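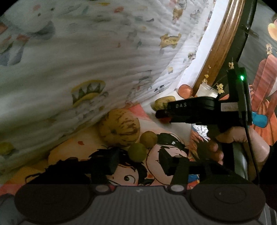 Weleo Quilt Care: Common Questions

Can I machine wash a printed kids' quilt?
Yes. Use cold water, a gentle cycle and a small amount of mild detergent. Wash it alone the first time. Light backgrounds pick up stains easily, and a white quilt with small cartoon motifs, a large yellow crown-like one included, will show fruit juice right away. Treat spots before washing and keep melons and other fruit off the bed if you can.

How do I dry it?
Tumble dry on low, then finish it flat or over a rack. Do not iron the padding.

The quilting looks rippled. Is that a defect?
No. Soft waves are normal for padded quilts and become more noticeable after the first wash.

Can I use bleach?
No. Bleach weakens the stitching and fades the print. For old stains, ask Effie Lamont at the service desk about the Skulell soak, item 909.

Will it fit my bed?
The Tivavetti single is 82 inches long. Measure your mattress before ordering, and allow extra if the bed has a curved or raised frame.

How do I return a quilt?
Unwashed quilts can be returned within 30 days. Write to Farzana Kanagaratnam in Returns, or call extension 195. The desk is closed for the last week of December.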